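My Four Months With the Standing Desk People

Oct 10, 2018

I should say up front that I went in wanting it to work. My lower back has been complaining for years, mostly in the mornings and mostly on the left side, and I was tired of hearing myself talk about it. So when the clinic in Utuvville sent around a flyer for something called the Hubmann Method, I read the whole thing, front and back, and then I made an appointment.

The first visit was free. I've learned to be careful with free first visits. A very pleasant woman had me stand on a mat, looked at my shoulders, and told me my left hip was "holding a story." I asked what that meant in terms of, say, bones. She said the hip would tell us when it was ready. Then she went over the price of the package, which came to 120 dollars a session, and the hip had nothing to say about it.

I signed up anyway. My back hurt, and I'd already tried the heating pad, the other heating pad, the firm mattress and the stretching app that sent me sad messages when I skipped a day.

The sessions themselves were nice. You lie down, somebody moves your leg very slowly, you breathe. I'd come out feeling loose and a little sleepy, and by dinner I was usually back to where I'd started. When I mentioned this I was told I was "re-bracing" at work, and that the answer was a standing desk. The clinic happened to sell one, made by a company called Unden. It also happened to sell the mat that goes under it and a wedge cushion from Lularier for the times when you give up and sit. 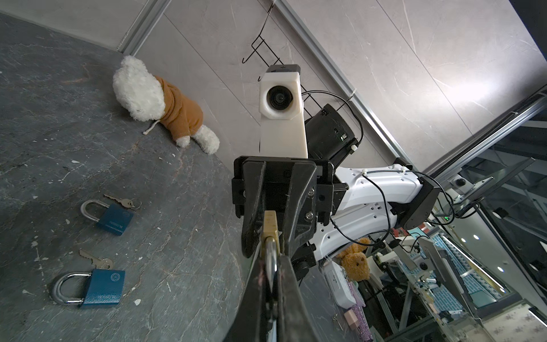
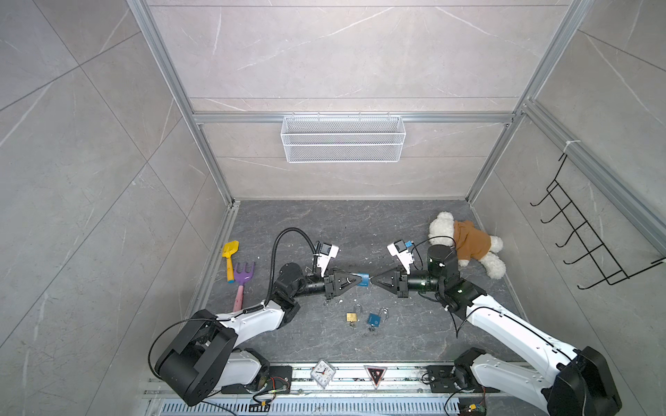
Padlock in the gripper, and the tiled booth with its two arms.

I bought the cushion. I did not buy the desk. I put my laptop on 2 boxes of printer paper on top of the kitchen counter and stood there for most of August, and my feet hurt so much that I did stop noticing my back for a while. I reported this. It was written down as progress.

That bothered me more than the money did. I started going over the other visits in my head and noticed that everything I said counted in favor of the method. If I felt better, it was working. If I felt worse, my body was "letting go of old patterns," and that was working too. If I felt the same, I needed to be patient. I asked, as politely as I could, what I would have to feel for us to decide it wasn't working. She told me that was a very left-hip question.

Now, people I like and trust swear by this stuff. My sister-in-law went to a different place that does something similar and she walks around like a dancer now. Maybe she would have anyway. She also quit a job she hated that same spring, and I'd like to see the brochure that separates those two things. I looked for studies and found a few small ones with very few people in them and no comparison group that I could make out. The Hubmann website has a page called Research and it's all quotes from happy customers.

What has helped, a bit, is walking. I go out before breakfast, down to the end of the road and back by the creek, and if I do that at least four days in the week I can put my socks on without sitting down. I got this idea from my regular doctor, who told me the same thing 3 years ago, and I nodded and went home and did none of it. It was covered by the regular copay.

I have one session left on the package and I'm going to use it, mainly for the lying down. The wedge cushion is fine. It slides around on the kitchen chair, so I keep it in the car. If anyone has tried the Unden desk and kept using it past the first month, leave a comment, and please mention whether you were standing when you wrote it.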